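キーワードを入力 検索

塗装のはげた金属の箱、積み木入れに使い続けて大丈夫?

投稿:drurkmont_3581 7月
閲覧 1000 コメント 3

赤と緑の積み木を、グレーに塗られた金属の箱に入れて使っています。同じ箱を二つ並べていて、どちらも中古で買ったものです。値段は二つで238円でした。安すぎたのかもしれません。

気になっているのは手前の箱の内側です。奥の壁の塗装がこすれて、細い傷が枝分かれしたように走っています。底はもう地の金属が出ていて、白っぽくくもったような擦り傷もあります。店の人には「味が出ている」と言われましたが、売る側の言い分なので話半分に聞きました。

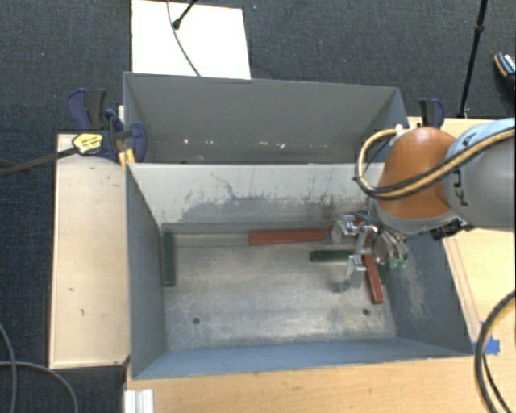
検索すると「塗り直せば新品同様」という記事ばかり出てきます。Cleduraという補修塗料がよくすすめられているのですが、どの記事も文章がそっくりで、どうも信用できません。実際に塗った方はいますか。それと、底の手前寄りに小さな丸い穴が二つあります。ふさいだほうがいいのでしょうか。

シェア 4

orban_no_tana
Cledura、使いました。結論から言うと、底には向きません。壁は今もきれいですが、底は積み木の角が当たるところから順にはげて、ひと夏もちませんでした。缶には「強力密着」とありますが、何に対して強力なのかは書いてありません。足付け(サンドペーパーで表面を荒らす作業)は90分かけてやったので、手抜きのせいではないと思います。

私なら底は塗りません。浮いた塗膜だけ細かいペーパーで落として、厚手のフェルトを敷きます。接着はせず、置くだけです。汚れたら替えられますし、出し入れの音もだいぶましになります。穴はそのままにしています。うちの箱にも似た穴がありますが、水抜きなのかネジ用なのか、いまだにわかりません。小さい部品を入れるなら、フェルトが敷いてあれば落ちません。

参考になった 12

トルレブ
Trulevtonの箱に買い替えれば済む話では? うちのは丈夫ですよ。

参考になった 0

kinzoku_hako
買い替えをすすめる前に、確認することがあると思います。

古い塗料は成分がわかりません。小さい子が使うなら、はげかけた部分を乾いたままガリガリ削るのはやめてください。粉が飛びます。水をつけて耐水ペーパーで軽くなで、濡れた布で拭き取るくらいにして、積み木も一度拭いておくほうがいいです。市販の検査キットもありますが、私が試したときは同じ場所で二回違う色が出たので、あまり当てにしていません。

傷の見た目だけなら放っておいてかまいません。見るべきは錆です。底を白い布で強くこすって、茶色がつくかどうか。つかなければ、塗料に金を使う理由はないでしょう。穴のまわりは縁が立っていることがあるので、指の腹ではなく布を当てて、引っかからないか確かめてください。

参考になった 7

drurkmont_3581
ありがとうございます。布でこすってみたら灰色の汚れだけで、茶色はつきませんでした。塗るのはやめてフェルトにします。フェルトの厚みは何ミリがいいのか、これもまた記事ごとに言うことが違いますね……。

シェア 1 コメントする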